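Brodach Community Help – Storage and Furnishings
Posted in November by Moges Reading Room

Our reading room in Skurnetberg has a white shelving unit with open cubbies in staggered rows. We wish to use it for fruit at the afternoon snack period. May produce be placed directly on the shelves, and how should the unit be cleaned? The budget is 400 for the season.

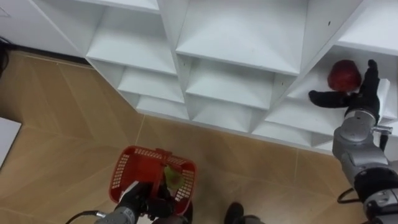 Reply from Urszula Brzozowska

Direct contact is acceptable for whole, unpeeled fruit such as apples, provided the panels are cleaned first. Use a damp cloth with mild dish soap, wipe again with plain water, and dry the corners by hand. Cut fruit should be kept in a lidded container. Our office at Fultadon follows this procedure at 13 sites – no liners are purchased.

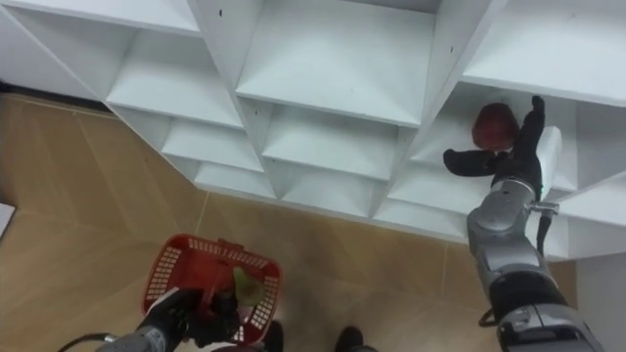
Requests for additional shelf pins and cover caps should be submitted separately, as they are not treated as cleaning supplies. Please inspect the panels before ordering. The small dark holes near the top edge and on one of the dividers should be wiped with a dry cotton swab, and caps may be fitted if the size matches. Water should not be allowed to stand in them.

Reply from Fultadon_Stores_71

Bowls are better. We use bowls.

Contact the moderators | © Brodach Community Help | Back to top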